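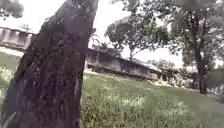
A leaning trunk, with a pale, low building off to the left

The old ropeworks at Saltthorpe gets its roof back

We've been itching to write this one up. After a very long spell under tarpaulins, the Saltthorpe ropeworks has a proper roof again, and the studio at Cumberg has been kind enough to send us the drawings and talk us through how it was done.

For anyone who hasn't been out that way, the ropeworks is a ridiculous building in the best sense. It is 200 metres long and only 7 metres wide, a brick tube with a door at each end and hardly a window in between. Rope was laid out along its whole length, so it had to be that shape, and every idea for a new use has run up against the same problem: what on earth do you do with a corridor?

Cumberg's answer is to stop fighting it. The building has been divided into ten workshops, all opening off one long passage that keeps the full view from door to door. We were sceptical when we saw the plan (ten doors in a row sounds like a cheap hotel) but the partitions stop well short of the roof, so when you look up you still get the whole run of timber trusses marching away from you. It's marvellous! Stand at the east door in the late afternoon and the light comes in low at the far end and catches the underside of every single one.

The trusses deserve a paragraph to themselves. Most were sound. Six had rotted badly where they sat on the north wall, and the first survey recommended swapping the lot for steel. Usmani, the carpentry firm, asked for another look and ended up cutting back the bad ends and scarfing in new oak, with the joints left plain to see. The new wood is a good deal paler than the old and the architects have left it unstained. We're told it will darken in its own time, and we rather hope it takes a while.

The covering is clay pantile on the seaward side and slate on the other, just as it was. There's a fair bit of grumbling locally about the rooflights, which are new, and we have some sympathy. From the harbour wall you can't see them at all. From the hill you certainly can, and on a bright day they flash. Inside, though, they make the difference between a workshop and a cellar, and we'd find it hard to give them up.
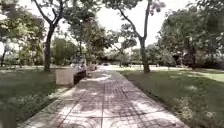
Is the passage open to the public?
It is open from 10 in the morning until the workshops close, and you can walk through from either end without a ticket.

One more thing to look for when you go. The floor slopes. It drops gently from east to west along its full length, and earlier schemes all proposed levelling it with a concrete slab. Cumberg kept the fall, relaid the brick on lime, and set each workshop floor level inside its own threshold, so you step down by a different amount at every door. The edges are picked out in pale stone. Mind your feet all the same.

The furniture in the passage is by Bimo, who made long benches out of the truss timber that couldn't be reused. They're heavy, a bit knobbly and very comfortable – we sat on one for far longer than we'd meant to. You can still find the old carpenters' marks on several of them, usually on the underside, so have a feel along the edge.

A small display of the drawings goes up in the east lobby in March, including the abandoned scheme with the glass end wall, and the big sectional model will be there too. The model comes apart at every truss, and visitors are allowed to handle it.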